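Search the manuals Search Clear
Rellitent Two-Arm Bench Cell: Set-Up Guide
Section 4. Placing the work objects and running the first tabletop session

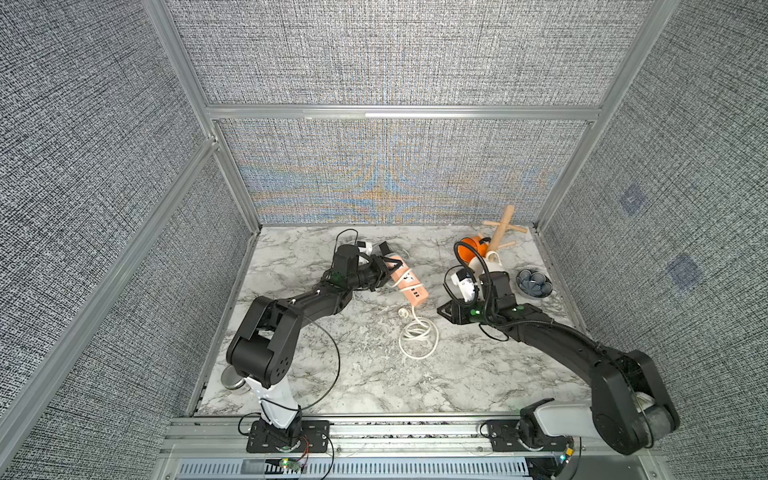

Page last changed November 25, 2024 by Puspita Khoo

Reading time: 4 min

This section applies to cells that have been bolted down, leveled and wired as set out in Section 3. It covers the tabletop, the starter objects, the cable check and the first session under operator control. Arm calibration is in Section 5.

4.1 Before you start

Both arms mount on the front rail, each on its own black plate. The gray panels close the cell on the left, right and back. Leave all three panels fitted for every step in this section. The camera settings supplied with the cell assume a gray background, and taking a panel out changes the exposure on both gripper cameras.

You will need:
- the hex keys from the Tastholm tool roll
- the starter objects (mugs, mug tree, bowl, plate, canister, power strip)
- a dry, lint-free cloth
- a workstation with Zesutier installed and licensed

CAUTION: Keep hands and sleeves out of the cell whenever arm power is on. The stop button cuts motor power. An arm that loses power can drop under its own weight.

4.2 Placing the objects

1. Turn arm power off at the supply.
2. Wipe the tabletop. Grit under a plate or bowl will mark the surface.
3. Stand the wooden mug tree near the back of the table, with its pegs clear of the back panel.
4. Place the mugs within reach of the right arm. A mug may stand upright or lie on its side. Use both positions over the course of a session.
5. Put the bowl on the small plate, to the right of the mug tree.
6. Place the power strip within reach of the left arm, sockets up. A diagonal position gives the gripper a clear approach to the body of the strip.
7. Lay the cord of the power strip on the table. It may be left coiled or tangled.
8. Put the canister to the left, behind the shoulder of the left arm. It is not used in the first session.

WARNING: The power strip is a handling object only. Never connect it to a live outlet while it is in the cell.

NOTE: Objects of your own may be added after the first session. Each must weigh less than the payload limit on the arm label.

4.3 Checking the arm cables

1. With power still off, move each arm by hand through its full reach.
2. Watch the cable on each arm as it moves. It must not pull tight at any point.
3. Leave enough slack for a wide loop. A loop that rests on the tabletop is acceptable if it does not catch on an object.
4. Check that each camera module is firm on its bracket. Tighten the bracket screws by hand only.
5. Look along the front rail for pinched wires. Route any loose wire away from the vent grille.

Do not cover the grille or store parts against it. The drive units take in air at this point.

4.4 Powering up

1. Clear the table of tools and the cloth.
2. Turn arm power on. Wait 60 seconds for the drives to finish their self-test.
3. Check the indicator light near each mount. If a light stays off, turn power off and reseat the connector at that mount.
4. Start Zesutier and open Cell > Connect.
5. Select the left arm, then the right. Both must read Ready.
6. Open the camera page and confirm that each gripper view is live and assigned to the correct arm. If the views are swapped, use Exchange Views. Do not move the plugs.

4.5 First session

1. Select the Fu profile. It limits both arms to low speed.
2. Bring the left gripper over the power strip and stop with the fingers open.
3. Lower, close, lift slightly, and set the strip down again.
4. Bring the right gripper to a mug. Approach from above or from the side, according to how the mug lies.
5. Grip the mug and carry it toward the mug tree. Hanging it on a peg is optional at this stage.
6. Return both arms to the park position before you press Save.

A session log holds up to 4000 entries. When it is full, Zesutier closes the file and opens a new one without stopping the arms.

4.6 Fault codes seen during first use

1075: Gripper closed with no object detected. Open the gripper, correct the approach and repeat.
Link lost: Connector not seated, or cable under strain. Repeat 4.3.
View dark: Camera lens covered or exposure locked. Clear the lens, then select Reset Exposure.

Cells shipped before February have an older gripper bracket. See Appendix B for the screw sizes.

Next: Section 5. Calibrating the arms

We use cookies to remember your language and product choice. Accept Decline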